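全部 > 居家 > 清洁电器 > 布艺清洗机
标签:用了再说 / 小家电 / 沙发地毯

Brumiseck 手持布艺清洗机,用了一个冬天加半个春天

分享 9 评论 4

先说结论,赶时间的看完这段可以走了。布沙发、床垫、车座、地毯局部,能洗,洗得比我手刷干净。皮的别碰。吵。水箱小。线够长,管子不够长。家里有小孩或者有猫的,值。一个人住、沙发上只坐着看手机的,不值,买瓶泡沫喷一喷擦掉得了。

下面慢慢说,想到哪写到哪。

买的时候 2,000,没赶上活动。十一月下的单,隔了没多久就看见有人晒更低的价,不想提。买它的直接原因是酱油。蘸饺子那碟,整碟,扣在布沙发扶手和坐垫之间那条缝里。当时拿抹布吸,拿洗洁精揉,揉完一圈黄印子,比原来还大。后来知道这叫水渍圈,洗洁精没冲干净就这样,越揉圈越大。找人上门洗,问了两家,一家说要等到周六,一家起步价按整套沙发算,我就一个坐垫。一气之下买机器。

东西到手。机身比想的大,竖着放占半个橱柜格子。两个水箱,清水在后,污水在前,都是卡扣,污水那个卡扣紧,湿手掰不开,要垫块布。配件给了一个宽吸头、一个窄缝吸头、一小瓶清洁液、一把通管子的小刷子。没有收纳袋。这个价位不给收纳袋,扣分。配件现在全塞在一个旧鞋盒里,窄吸头丢过一次,在猫窝后面找到的。

说明书薄,中文那几页翻得怪,“请勿令污水过分满足”,看了两遍才懂是别超过最高线。

用法就是喷水,刷,吸。扳机按住喷,松开只吸。听着简单,头几次都会犯同一个错:喷太多。总觉得水多才干净,结果海绵吸饱了,吸头吸不上来,坐垫闷了两天有味。正确做法是喷一下,刷几下,然后松开扳机慢慢拉,来回多拉几遍,拉到透明吸头里看不见水往上跑为止。慢,真的要慢,我一开始拉得跟熨衣服似的,没用。

水温。说明书写最高70度,我用的是水龙头放出来的热水,没专门烧。烧开的水千万别倒,水箱是塑料的。奶渍、血渍用凉水,这个不归机器管,常识,但我还是搞错过一次,一块牛奶印硬给烫牢了,现在还在那儿,翻面坐。

布料这块多写几句,问的人多。

平纹、斜纹的粗织布,最好洗,毛刷顺着纹走。雪尼尔也行,洗完毛会倒,干了以后拿软刷逆着刷回来。绒布要小心,压着吸会留一道一道的印,吸头得抬起来一点点。亚麻容易缩,拆得下来的套子别用机器洗,老老实实送洗或者冷水手洗。有色的布,尤其蓝绿、墨绿、深红这几样,一定先在背面或者坐垫底下试一块,拿白毛巾按住,看毛巾上有没有颜色。我有块深红的垫子就没试,浮色全跑到旁边米色那块上去了。教训。 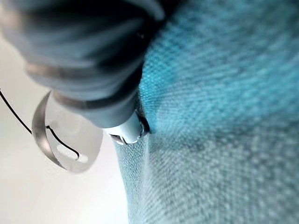
Faith Kariuki:掉色那条再补一句,试色别只等五分钟,要等到干透了再看,湿的时候颜色都是深的,看不出来。我的披毯就是湿着看没事,第二天早上浅了一圈。

对,她说得对,我上面写漏了。干透再看。要有耐心的人才行,我不是,所以我现在一律前一天晚上试,第二天再动手,不然忍不住。

披毯顺便说一下。Lotton 那种厚的织毯,很多人铺沙发上防脏,问能不能不拿下来直接洗。能是能,没必要。机器是给拆不下来的东西用的。毯子拿下来扔洗衣机轻柔档,比什么都省事。铺着洗的话水会透到下面坐垫,两层一起湿,两层都不干。

噪音。手机软件测的,站在旁边67分贝,不准,当参考。感受是比吸尘器闷一点,但持续,没有档位可以调。猫第一次听见直接上了冰箱。晚上九点以后我不开了,楼下有老人。

管子160厘米。够洗一张单人椅,洗长沙发就得边洗边挪机器,挪的时候水在里面晃,晃得人心慌。我的办法是机器放在一张带轮子的小花架上,踢着走。洗车的时候更尴尬,机器放地上,管子够不到后排中间那个座,得把机器抱到车里,抱进去又没地方放,最后放脚垫上歪着。歪着它就吸不动,污水箱那边有个浮子,一斜它以为满了,自己停。我以为坏了,都打客服电话了,客服让我扶正,好了。挺丢人。

清洁液。原装那小瓶用得飞快。后来混着用过 Skamix 的低泡款,去油比原装强,味道冲,柠檬香精那种,开窗半天。泡沫也确实低,污水箱里没起太多沫。普通洗衣液千万不行,泡沫会跑进电机那边,我在别人的评论底下看到有人烧了一台。比例按瓶盖刻度来,多放没用,残留在布里更容易粘灰,过两个礼拜看着比没洗还脏。还有一步很多人省了:洗完换一箱清水再过一遍。别省。上面说的水渍圈,大半是省这一步省出来的。

Negi 的酵素去味剂也试了,针对猫尿。先喷,盖保鲜膜闷着,再用机器吸。有用,但要做两轮。单用机器不用酵素,味道会回来,一下雨就回来。

干的速度。冬天开暖气,薄坐垫一晚上。厚的、里面是整块海绵的,一天半。梅雨天别洗,别问我怎么知道的。风扇对着吹比吹风机强,吹风机热风会把某些布的边吹硬。坐垫能立起来就立起来,靠墙,两面都通风,中间翻一次。

清洁机器本身。这是最大的麻烦,买之前没有一个评测认真讲。污水箱当天必须倒,必须冲,隔夜就臭,臭得很具体,像花瓶水。吸头里面卡头发和猫毛,那把小刷子捅不到弯角,我用的是一次性筷子缠湿巾。管子里会存水,收之前要空吸一会儿,把管子举高抖。举着抖的时候有水会顺着袖子流下来,穿短袖。加起来每次收拾比洗的时间还长,洗一个坐垫的话真不划算,所以我都攒着,攒够一批一起洗,餐椅、坐垫、车上的儿童座椅垫,一个下午搞定。

哪些渍行,哪些渍不行,按我自己试过的写:

酱油,行,当天的基本没了,隔久的浅很多。
咖啡,行。加奶的要多一轮。
红酒,没机会。
圆珠笔,不行。先用酒精棉点,再用机器,剩一点点影子。
口红,一半一半。
粉底,意外的好,靠枕上那一圈全掉了。
猫吐的,行,但固体要先捡掉,不然堵。
陈年的汗渍头油,最有成就感,污水是茶色的,看着恶心又爽。
蜡笔,不行,越刷越开。
指甲油,别试。

床垫也洗过。只洗表面那层,喷得要比沙发更少,床垫芯湿了没法立起来晒,谁家也没那个地方。早上洗,开窗,风扇,晚上才敢铺床单。中间有一块摸着还是凉凉的,不确定是湿还是凉,垫了块浴巾睡的。乳胶床垫我没试,说明书也没写,不敢。

地毯。局部可以,大面积算了,跪着洗腰受不了。短毛的好洗,长毛的刷头会缠。我洗了门口那一截,跟旁边没洗的一对比,颜色差一截,逼得我又多洗了一截,然后再旁边那截又显脏。没完没了。建议从家具底下不起眼的边开始,做好心理准备。还有就是洗完没干之前别踩,别把家具腿压回去,木头腿会染色,金属的会生锈印。垫锡纸。

接着说皮的。评论区每次都有人问皮沙发能不能用,单独写一段吧。

不能。真皮不能,半皮我也不建议。喷进去的水从针脚走,里面的填充湿了你看不见,表面也会发硬。尤其是拉扣的、带很多棱和褶的那种款式,脏东西都在褶子里,看着好像正适合用窄缝吸头去吸,忍住。正确的做法是先干吸,用普通吸尘器套软毛刷头,顺着褶子走,扣子那一圈用旧的化妆刷扫。然后皮革专用清洁膏,少量,挤布上,别直接挤皮上,一小块一小块来,马上用拧干的布带掉。最后护理油,薄薄一层,等吸收,再拿干布抛一下。浅色的皮最怕牛仔裤染色,染上了早处理还有救,拖一两个月就进去了。

还有人说用婴儿湿巾擦皮沙发多年没事。个别没事不代表都没事,有的湿巾成分会把表面那层涂饰慢慢擦薄,先哑,再裂。白醋也别。小苏打糊更别,粉进褶子里抠都抠不出来。
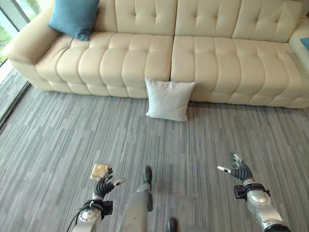
奶油色拉扣皮沙发,坐垫带横向绗棱。这一类别用喷抽机。

要是你家就是皮的,这篇到这里对你没用了,2,000块拿去买一套像样的皮革护理加一个好点的刷头,还剩很多。

跟别的比。之前借用过朋友一台大的立式地毯机,吸力强不止一档,干得也快,但那个重量,上楼梯要命,洗沙发也不灵活。更便宜的小牌子手持,在店里试过,喷水可以,吸力不行,等于给沙发洗澡不给擦。Brumiseck 夹在中间,吸力够用,不算轻,装满水单手提着走两步还行,走远了换手。

蒸汽那类跟这个是两码事。蒸汽是烫,不吸,脏东西烫松了还在里面,适合瓷砖缝。买错的人不少,看清楚商品名里有没有“喷抽”两个字。

售后打过两次电话。一次就是上面歪着那次。一次是清水箱底下的密封圈,用到二月以经有点渗,放一夜底下一小滩。客服让拍照,寄了个新圈过来,没收钱,自己换,用指甲就能抠下来。新的到现在不漏。物流慢,等了一个多星期,那段时间用完就把水倒空,也能凑合。

电源线硬,冬天尤其,绕不回去,绕好了自己弹开。绕线的那个钩子很短,绕到最后一圈就掉。现在是用理线魔术贴捆的。小事,但每次都烦。

颜色只有白的,灰会很明显。洗东西的机器自己先脏了,看着别扭。

再补几条零碎的。

喷嘴堵了别用针捅,泡白醋,一晚上就通。
水质硬的地方最好用过滤水,不然喷嘴堵得更勤。
污水倒马桶,别倒水槽,有毛。
洗之前先吸尘!!干的灰和毛先吸掉,不然一喷水全成泥,堵管子。这步比清洁液重要。
洗完坐垫拍一拍再晾,里面的棉不容易结块。
标签上写了只能干洗的,就别跟它较劲。
儿童座椅的织带不要用清洁液,清水就好,厂家一般都有说明,去翻一下。

打分的话。清洁效果给八分,收拾的麻烦程度扣两分,噪音扣一分,管子短我个人扣一分,别人可能无所谓。会不会再买?旧的坏了会买同类,不一定还是这家,要看到时候谁家的管子长、谁家的污水箱能伸手进去洗。现在这个口太小,我的手刚好卡在手腕那里,只能倒点大米进去晃,晃完冲掉,浪费米。后来改用粗盐了,也行。

那块酱油的坐垫最后洗了三轮,缝里面扒开还有一点点黄,不扒看不见。酱油碟现在规定只能在餐桌上,执行的不怎么样。

有问题底下留言,看到会回,最近忙,可能慢。

评论 4 收藏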